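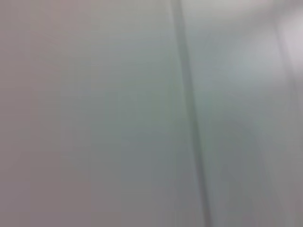
Steltance Support: Thank you for writing in about your Villis panels. A thin line where two panels meet is normal with this system, and it does not mean the join is failing. Could you tell us whether you can feel a step when you run a fingertip across it, and whether the gap changes when you lean lightly on one side?

Status: waiting for customer

Hello again, and thank you for getting back to me so quickly, I wasn't expecting anything until after lunch! I did the fingertip test twice. There is no step at all down low, but from shoulder height up I can feel the left panel sitting a hair forward of the right one. Leaning on it makes a little click, and then it goes back to where it was. I put the panels up in April, all from the same order, and this is the only join that clicks. The others have been as good as gold.

What I've tried so far, so you don't have to send me through it again: I loosened the top connector and tightened it back up, I put a level on the floor (it's fine, or fine enough), and I swapped the foot under the join for the spare that came in the box. The spare made the click quieter for an afternoon and then it came back.

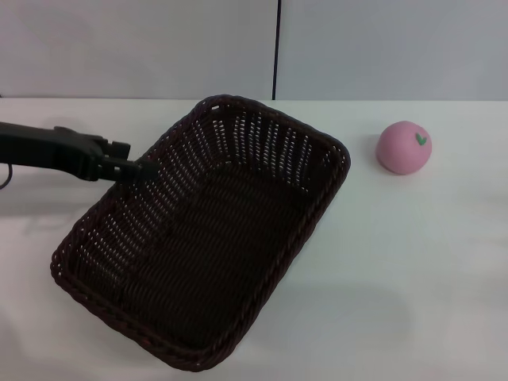
My real worry is the table, which lives right up against the panels with the play food on it and gets bumped all day long. It's a Dijkstra table, white top, very steady on its own legs, but anything leaning on it ends up leaning on the wall too. You'll see the left panel reaches just past the middle there, with the right one carrying on from it, so the join is behind the busiest part of the setup. The woven basket and the toy peach weigh next to nothing and I can't believe they matter, though I'm happy to clear the top if you'd like me to test it bare.

Steltance Support: No need to clear the table, but please pull it forward about 4 inches and leave it there overnight. Then loosen the top connector again, press both panels toward you together, and tighten while someone holds them. If the click remains, we will send a replacement connector, part 34.

Status: waiting for customer

Pulled it out last night and did the connector at 7:30 this morning with a helper on the other side. Much better! I can still feel a tiny edge at the very top, but no click when I lean. I'd still love the part 34 if you can spare one, just to have in the drawer. Also, is the Flestar felt strip all right to put along the back of the table, or will the glue mark the panels? I'd hate to fix one thing and spoil another.

Status: open, part requested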